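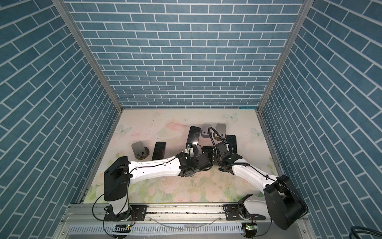 Which devices does one Clindeo license cover?
A standard license covers five devices on one account, in any mix of Windows, Mac and Android. Five black phones on one table would use up all five places, with nothing left for a laptop. To free a place, open My Devices and choose Remove.

Can I move my backups from Niton?
Yes. Export them as a Niton archive first, then pick Import in Clindeo. Archives over 600 MB are split into parts — keep them in the same folder.

How long are deleted files kept?
19 days. After that they can't be restored, by you or by our support team.

Is there a limit on the number of files?
The Basic plan stops at 3,000 files per device. Prorex plans have no file limit.

What does error 171 mean?
The app could not reach the backup server. Check your connection and sign in again. If you use a firewall, allow Clindeo through it.

When does my plan renew?
Every January, whatever month you joined. The first year is charged by the month.

Last updated Thu 31 May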